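Review: Felo gripper fingers, student pack
Amrit Thibodeau, 27/02/2024
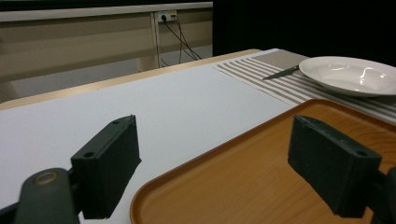

What we used them for
Our robotics club has been teaching a gripper to lay and clear a dinner table, a job most of our members avoid at home. We bought the pack in December and have put in 30 sessions since.

The good
The narrow tips suit cutlery – a knife handle is well within reach. Swapping a pair takes around 8 minutes, or 20 if Ivars has tidied the screws.

The less good
Plates. A wide, shallow rim and a pointed finger don't get along, and glossy glaze makes it worse. The manual gives plates one sentence.

Verdict
Good for clubs. Buy the spare screws.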